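Iltero: a word list of household product labels

Version 2, updated in June. Maintained by Anderson Evangelista.
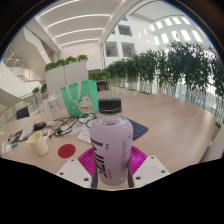
What is in the data

Iltero is a collection of short texts copied from the labels of products for the home: shampoo, soap, dish liquid, floor cleaner, hand cream. Every record is one phrase, typed by a person, with its translation to English when the label was in another language. The list has 2,739 phrases. Version 1 had 3,000, but many were the same phrase with a different capital letter, and I removed them.

There are no photos of labels in the download. It is text only.

Files

phrases.tsv — the main file, one phrase per line
languages.tsv — the codes for the languages and their full names
removed.tsv — what was taken out after version 1, with a short note
CHANGES.txt

Columns in phrases.tsv

id: a number. It does not change between versions, so there are holes in the sequence.
text: the phrase as printed, with the accents. Line breaks on the label became one space.
lang: language code.
english: the translation. Empty if lang is "en".
part: front, back or cap.
kind: use, warning, ingredient, claim or other.

The difference between "claim" and "use" was the most difficult to decide. "For dry hair" can be both. I put it in "use" when the label gives it together with instructions, and in "claim" when it stands alone on the front. If you disagree, please join the two before you count anything.

How it was collected

Most of the phrases come from Meireles, the small shop where I worked in the evenings, and from the bathroom cabinets of friends. Brand names were replaced by the word BRAND. Prices and bar codes were not typed. A second person read 200 phrases again and we corrected the errors in that part. The rest was checked only by me.

Known problems

Portuguese is much bigger than the other languages.
Ingredient lists are cut after the first line — they were too long to type.
Some old translations came from the Drostamen glossary and sound a little stiff.
Vertical text was sometimes typed in the wrong order. I fixed the cases I found.

Loading

The files are UTF-8, separated by tabs, with a header line. Do not turn on quote handling, there are loose quotation marks in the text. The Cadeo script from version 1 still works but it ignores the column "part".

License

Free for study and teaching. For other uses, write to me first.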